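Print | E-mail
Shares: 907 | Comments: 3

Sticking doors, drafty windows – your questions

Updated 13 July 2022

We get the same stuff every week so putting it all in one spot. Plimura covers wood doors and wood windows, inside the house. Not garage doors, not skylights, sorry.

My bedroom door only sticks in summer. Do I need to plane it?

Probably not yet. Wood swells when it's humid. Try the hinges first – tighten every screw, top hinge especially. Loose top hinge = door sags = rubs at the latch side. If the screws just spin, pull one and put in a longer one that reaches the stud. Still rubbing in February? Then plane it.

How much do I take off?

Less than you think. Close the door on a sheet of carbon paper, see where it marks, sand there. Check. Sand again. Remember to seal the bare edge after or it soaks up damp and you're back where you started. 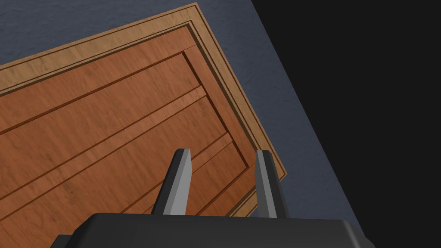
Can I paint over varnish?

Yes if you scuff it. 120 grit, wipe down, bonding primer, two coats. Skip the primer and it peels off in sheets, we hear about this one a lot. Let it dry overnight before you shut the door or it will glue itself to the stop.

The corners of my trim have opened up. Filler or redo?

Hairline gap, use paintable caulk. Anything you can slide a coin into, take the piece off and recut it. Filler in a wide miter cracks the first winter. Stained trim is harder – get wax sticks in a couple of shades and blend.

Door won't latch but it isn't rubbing anywhere?

Strike plate. Put lipstick on the latch, close it, see where it hits. File the plate a bit or move it. Fill the old screw holes with a glued matchstick befor you drill new ones.

How do I find a draft around a window?

Windy day, damp hand, go slowly around the edge. Incense stick works too, keep it off the curtains. Most leaks are at the bottom corners or where the trim meets the wall. Caulk the wall side. Do NOT caulk the part that opens, someone does this every year.

Dark paint on window frames, good idea?

Looks great, gets hot in full sun. Expect to repaint sooner on the south side. Use a satin, it hides dust better then gloss.

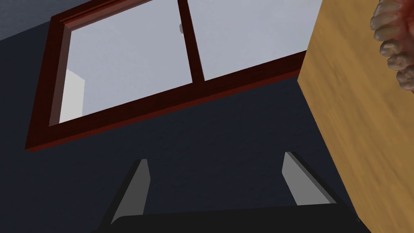
Ordering and returns

Weatherstrip comes in rolls, uncut. Returns are fine if the roll is unopened. Quote item 2159 for the brown foam kind.

Print | E-mail

Comments (3)

Octavio Villanueva
Longer screw in the top hinge fixed mine. Had the plane out and everything.

Nele Van der Linden
What about old sash windows that are painted shut?? Would love a section on that.

Rin Katayama
Nele – putty knife all the way around, then tap the frame with a block of wood. Go easy near the glass.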